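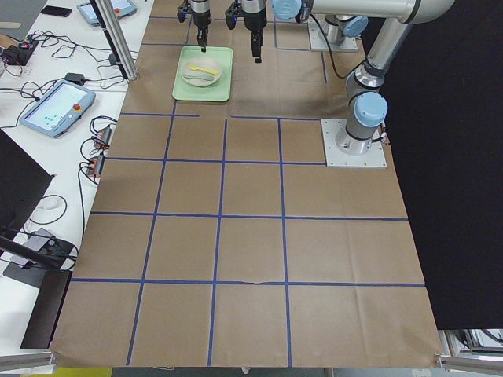 Section 4: Locking Down Your Phone and Keeping a Recovery Key

If you skipped ahead to this section, I get it, but please go back and finish Section 2 first. You need a working Plenach account with a confirmed email before any of this will stick. I once tried to do it in the other order and spent an evening staring at a grayed-out button.

What we're doing here is turning on full encryption for your phone's backups, picking a passcode worth having, and making a recovery key that you (and only you) hold. When you're done, Plenach can store your backup but can't read it. Neither can I, and neither can anyone who asks them for it with a letter on nice stationery, because all they'd have to hand over is scrambled data.

Before you start

Set aside 15 minutes when you won't be interrupted. You'll want your phone charged, a pen, and paper you don't mind keeping for years. If you use the Fisik app for two-step codes, have it open and signed in. If you still get your codes by text message, that's OK for now, we'll move you off it in Section 5.

CAUTION: Once you finish step 9, Plenach support can't get you back in. They don't hold a spare. If you lose both your passcode and your recovery key, the backup is gone for good – photos, messages, all of it. Copy anything you couldn't stand to lose onto a separate drive first.

4.1 Change your passcode

A four-digit passcode is the weak spot on most phones I look at. All that lovely encryption sits behind it, and people use their birth year! Go longer.

1. Open Settings and tap Screen Lock.

2. Enter your current passcode when it asks.

3. Tap Change, then tap the small word Options underneath the keypad. It's easy to miss.

4. Pick Custom Phrase. I like a phrase made of several unrelated words, because I can type it half asleep. Don't use song lyrics, and don't use anything you've ever posted.

5. Type the new phrase twice and tap Save.

Now lock the phone and unlock it with the new phrase. Do that a few more times before moving on. You want it in your fingers.

NOTE: On older phones the Options link only shows up after you've turned off fingerprint unlock. Turn it off, do steps 3 to 5, and turn it back on again afterward if you want it.

About fingerprints and face unlock: I get asked about this more than anything else in the guide. They're handy, and for most people on most days they're fine. The law on whether you can be made to unlock a phone with your finger or face is a moving target, and it isn't always treated the same way as a passcode you carry in your head. I'm not a lawyer, so if your work or your situation makes that a real worry, talk to one. What I do myself is leave fingerprint on at home and switch it off when I travel. Holding the power button and volume-up together for 2 seconds brings up the emergency screen, and on the phones I've tried this with, that forces the passcode the next time you unlock. Try it on yours now so you know.

4.2 Turn on encrypted backup

6. Open the Plenach app and tap your initials in the top corner. Choose Backup, then Protection.

7. You'll see two choices, Standard and Private. Standard means Plenach keeps a copy of the key on its own servers. Private means it doesn't. Choose Private.

8. The app shows a long warning. Read it (really, it's decent) and tap I Understand. It will ask for your new passcode phrase and then a two-step code from Fisik.

9. Your recovery key appears, in 4 blocks of letters and numbers. Write it down by hand. Tap Next and type it back in from your paper, so you know you copied it right.

CAUTION: Don't take a screenshot of the key. The screenshot goes in your photos, your photos go in the backup, and then your key is locked inside the very thing it opens. Don't email it to yourself either.

Watch out for zeros and the letter O when you copy. Plenach leaves the letter O out of its keys, so if it looks round, it's a zero. The number one and the letter I are both used, unfortunately. I put a little bar under my ones.

10. Leave the phone plugged in and on Wi-Fi. It has to send a whole new backup to replace the old readable one, and the progress bar needs to reach 100 percent before the old copy is deleted. Mine took overnight. If it seems stuck, leave it alone until morning before you start tapping things.

11. Go back to Backup and check that the status line says Private – On. If it says Private – Pending, it's still uploading.

4.3 Where to keep the key

Make two copies on paper and keep them in different buildings. One of mine is with the house papers, and the other is in a sealed envelope at my sister's place over in Diltby. She doesn't know my passcode and has never asked what's in it.

Don't write your name, your email address, or the word "Plenach" on the same sheet. A string of characters on its own doesn't tell a stranger much.

A bank box is fine too, with one wrinkle. Somebody with the right paperwork can get into a bank box, and you may not be the first to hear of it. Bevan Prendergast, who went through an early draft of this guide for me, thinks I worry too much about that and keeps his in one anyway. Your call.

NOTE: If you want family to be able to reach your photos after you die, tell one person where the envelope is, and put it in your will or with it. Private mode makes no exception for next of kin.

4.4 What this does and doesn't cover

Your messages, photos, notes, and call history are covered once the status says On. Mail and calendars aren't, as they have to work with other companies' systems. Plenach can still see when you last backed up, how big the backup is, and which devices you've signed in from. If they get a valid order for those records, they can hand those over, and they say so in their own terms.

It also does nothing for the other end of a conversation. If you text somebody who's on Standard, their copy is sitting in their backup, readable. I sent this section to my two most frequent texters for exactly that reason. One of them did it.

4.5 If something goes wrong

"Device not eligible." Something signed in to your account is too old. Look under Devices, update it or remove it, and start again at step 6. An old tablet in a drawer is the usual culprit.

"Key does not match." You've misread a character. Tap Back to see the key again. You can do this as often as you like until you've finished step 9, and after that you'd have to make a new key.

"Your plan is managed." Your phone belongs to your employer or school, and they control this setting. Anyone on the Tunstall family plan will see this too unless they're the account holder. Ask the account holder to open Members and switch on Allow Private for your name.

Lost one of the paper copies? Make a new key right away. Go to Backup, Protection, New Key, and repeat step 9. The old one stops working the moment the new one is confirmed, so go get that second copy and swap it out too.

I check mine every September, mostly to make sure I can still read my own handwriting. Open Backup, tap Test Key, and type it in. It takes a minute and changes nothing.

Next: Section 5, Moving Your Two-Step Codes Off Text Messages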